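Planning a Small Robot Cell: Notes on Buying and Budget
2020-11-13
Ilgın Uysal

In the previous handout we compared arms by reach and payload. Now we look at the money. Students often begin with the price of the arm and stop there. Please do not do this in your project plan.

Write the task first, in one or two sentences, before you open any catalog. For the Teldale exercise the task is to put foam shapes into a board with matching holes. The parts are light, so payload is not a difficult question. The difficult question is how exactly the part must be placed, and how the fingers hold it without pressing it out of shape.
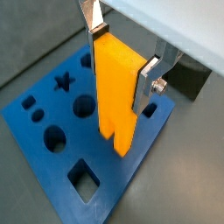 Figure 1. Yellow foam block held between two metal fingers over the blue shape board.

The fingers deserve their own line in the budget. A standard pair may come with the gripper, but pads and special fingers are usually bought later, when the money is already spent. In our sample budget we keep $563 for fingers, pads and bolts, and $240 for practice parts. Foam parts wear at the corners, and a worn part makes the test results hard to compare. Order 2 complete sets of boards and shapes from the start.

A wrist camera also has hidden costs: the bracket, the cable, and the hours for calibration. Ask the seller which of these are inside the quote. Orhun Erdem compared the Tosier and Maldonado quotes for his plan in May, and only one of them included the cable.

Installation and training we put at about $2000. This number is the weakest in the whole plan, so mark it as an estimate and write who gave it to you.

For your own plan, make one table with four columns: item, price, delivery time, and who decides. Long delivery is also a cost. If the gripper arrives after the arm, the arm stands and waits, and the warranty may already be running.

Bring the table to the next class. Mwende Koech will check the first versions.

Related handouts
Reading a Supplier Quote
Choosing Gripper Fingers for Soft Parts
Rent or Buy: The Flerkatberg Case
Spare Parts and Service Contracts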